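The Long Table at Vakolance: Notes from Packing Season
Posted in November by the upstairs desk

Every office has a piece of furniture that was bought for meetings and ended up doing something more useful. At Vakolance we have the white table. It came with the lease, it is far too large for any conversation, and people who sit at opposite ends of it tend to give up and send each other messages. It had a brief career as a lunch table. Then somebody put a box on it, and the box had friends.

We have been packing our own sample orders for 26 months now. Before that we paid Erkuvwood to do it from their warehouse across the county line, and they did it well, in their own time, and in cartons you could have raised a family in. A tube of hand cream would leave for its new home surrounded by enough crumpled paper to insulate an attic. Customers wrote to us about this. One sent a drawing.

So the job came upstairs, and the table found its calling. The last round of samples came to 394 parcels, sent out over 5 afternoons, and I would like it on record that the tape gun survived all of them. The one before it did not.

A few things we have learned, for anyone thinking of turning a perfectly good conference table into a shipping department:

Boxes arrive flat and in enormous quantities, and they look very reasonable that way. Fold up a dozen and you no longer have an office. Fold them as you need them.

A divider is worth every cent. We fought this for a year on grounds of cost and general stubbornness. A carton in a box with no divider will travel, and it will travel corner first. With a panel down the inside, the tall things stay on their side and the leaflets and other odds and ends get the narrow side, where they can be as untidy as they like.

Cartons go in before tubes. Tubes have no shape to speak of and will fit in whatever is left, like cats.

Long boxes are a separate sport. We keep a few for the display pieces that go out to shops, and they don't care for being carried by one end. They bend in the middle and then they have opinions about doorways. Move them along the table, turn them on the table, and put off the stairs for as long as your conscience allows.

The plant stays. There was a proposal – made in writing, if you can believe it – to relocate it during packing afternoons. It was voted down. It lives on the table year round and has only been taped once.

We did try proper equipment. Plinico makes a packing bench with a roll holder and a shelf underneath, and we had one on loan for 4 weeks. It was a lovely thing, the right height and everything. People put their coats on it and went back to the white table. I can't explain it any better than that.

Imrie, our carrier, collects at half past three, or says so. The half hour before that is the only time you will see the whole office standing up. 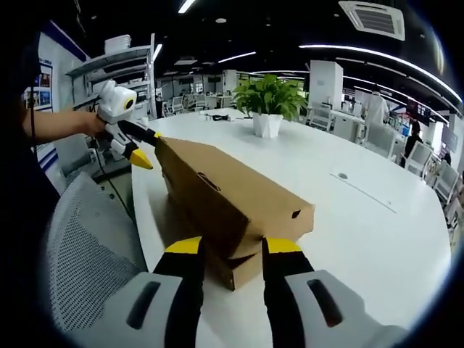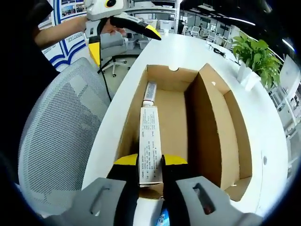 A long box on the big table with the plant for company, then a carton and a tube sharing the roomy side of the divider.

Filed under: Around the Office, Packing & Post, Furniture With a Second Job

3 comments

boxwrangler: We have the same argument about dividers every spring. I'm forwarding this to the person who signs for them and then hiding.

tapeandtwine: Disagree on cartons first! If the tube is the heavy one it goes in before anything else, otherwise you're poking it down the side with a ruler. Ask me how I know. Very much in favor of the plant.

mezzanine_mo: Was that drawing ever framed? Also, half past three from Imrie means ten to five where I am, so count your blessings.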